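Posted July, by Anqi Yuan
Filed under: Club Business > Meeting Minutes > Teleop & Demonstration

MINUTES, SATURDAY MEETING, REMOTE DRIVING AND DEMONSTRATION GROUP

Called to order at 10 a.m. in the back room at Binditz. Anqi Yuan chairing and taking minutes, so blame me for the spelling. Minutes of the last meeting approved with one fix: the sidewalk task is called Istura in all our files now, and the old name should come out of the shared folder before people start training on the wrong set.

1. Where we are with Istura

Really good month! We passed 400 saved demonstrations in the simulator, all driven by hand from the remote station. For anyone who missed spring: the job is to steer the cart along a sidewalk, keep off the curb, go past whatever is standing in the way and stop at the end of the block. A person drives, the software saves what the cart saw along with what the person did with the sticks, and the policy learns from the pairs.

The first policy trained on the new set was shown on the big screen. It drives straight stretches beautifully. It still gets nervous close to the curb and does a sort of shimmy, left-right-left, before it makes up its mind. Several members recognized their own driving in the shimmy. The chair recognized hers.

Discussion went on for a while about whether shaky drives should be thrown out or kept. Arguments for keeping: the policy needs to see somebody get out of trouble, and a set made only of perfect runs leaves it helpless the first time it drifts. Arguments for throwing out: some of the shakiness is just people learning the sticks, and there's nothing in it worth copying. We settled on a middle road. Each driver gets a warm-up that isn't saved. After that everything is kept, and a drive is only marked bad if the cart hits something or the driver gives up.

2. Control station

The new sticks from Cistirico are in and everyone who tried them likes them. The travel is longer, which makes small corrections much easier, and you can feel the center without looking down. The old gamepad stays on the shelf as a spare.

The delay between stick and cart was brought up again. In the simulator it's barely there, but on the real cart you feel it, and drivers who learned in the simulator overcorrect when they switch. Proposal to add a made-up delay in the simulator that matches the cart. Passed, no objections. The setting goes in the config file under its own name with a comment, please, so we can find it again.

Also agreed: no talking to the driver while a drive is being saved. Cheering afterward is fine and encouraged.

3. Teaching by hand

Smaller item but a fun one. The tabletop arm (project name Ahmadpour, still no agreement on how to say it) was taught to press the crosswalk button mockup by moving it by hand. You hold it by the wrist, walk it to the button, press, back off. After 4 tries it was reaching the button, and after we added tries from different starting spots it stopped swinging wide on the approach. People who had never touched the arm were teaching it inside a coffee break, and it was a joy to watch them.

One lesson for the instruction sheet: let go of the wrist slowly at the end. If you let go fast the arm settles a little and that settling gets saved as part of the task, so the policy ends every press with a small bow. Charming, but it has to go.

4. Review of the hydrant block

We spent the longest stretch of the meeting here. The hydrant block is the simulator spot where new drivers have the most trouble, and where two careful drivers can do completely different things and both be right. The hydrant stands on the sidewalk near the curb, with the lamp post behind it and to the right, and the long dark wall running down the other side.

Going by on the wall side is what most of us do. You give the hydrant a wide berth early, and then the lamp base shows up sooner than you'd like. Some drivers hug the wall the whole way to avoid making two moves. Others swing out late. The policy, having seen both, currently picks a line between them, and the line between them isn't great.

Points raised:

- Pick one style for this block and have everyone drive it that way, at least until the policy can do it reliably. Broad agreement. We'll start the move early and stay on one line past both the hydrant and the lamp.
- Watch the narrow gap at the foot of the wall. We don't know yet how the simulator treats a wheel that drops in there, so keep clear of it until somebody has checked.
- Vary the starting position more. Too many drives begin from dead center.
- Look farther ahead. New drivers stare at the hydrant because it's red and it's the first thing you notice, and then they steer at it.

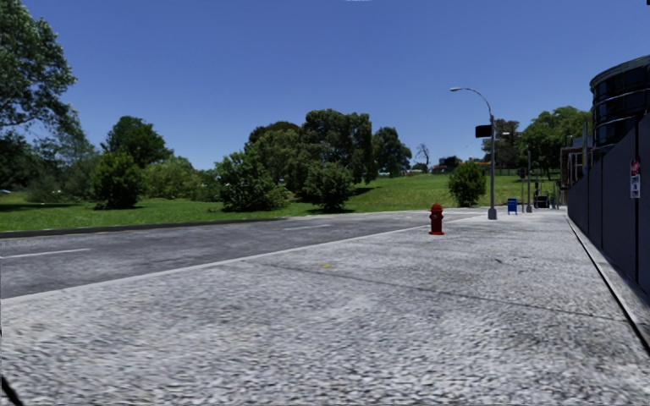
5. Drive schedule

We want 2 full sessions before the next meeting, one on the hydrant block only and one mixed. Sign-up is on the door and in the group chat. If you sign up, come early enough for the warm-up. New drivers should sit next to someone for their first turn. You don't need to know any programming at all to give a good demonstration, so bring your neighbors!

Labels: write the block name, the driver's initials and the style (early or late). Blank labels cost us an evening last time.

6. Other business

Request for a second monitor at the station so people waiting can follow along without leaning over the driver. Binditz has one we may use. Thank you, Binditz!

Question about when the real cart goes out on a real sidewalk. Not this month. The delay work comes first, then the parking lot, then we talk. The chair admits she is as impatient as anyone.

Actions
- Anqi: take the old task name out of the folder, update the instruction sheet, put the single-line rule for the hydrant block on top.
- Station crew: delay setting, test it with the Cistirico sticks.
- Arm crew: redo the button presses with the slow release and bring them to show.
- Everyone: practice the early line.

Adjourned just before noon. Several people stayed on to drive.

Comments

marlowe_k
Was the 400 counted before or after the bad ones were marked? Asking before I start another training run tonight.

Anqi Yuan
Before! Bad ones are still in there with the flag set, so filter on the flag.

tinwhistle
I'm a wall hugger and I'll convert, but under protest. The early line feels so wrong with that lamp coming up.

pdx_gretchen
First meeting for me and I had a great time. My hands were sore from gripping the sticks way too hard. Is there a beginner slot on the hydrant session or should I wait for the mixed one?

Anqi Yuan
Come to the mixed one first, I'll sit with you. And loosen your grip, the policy can feel it :)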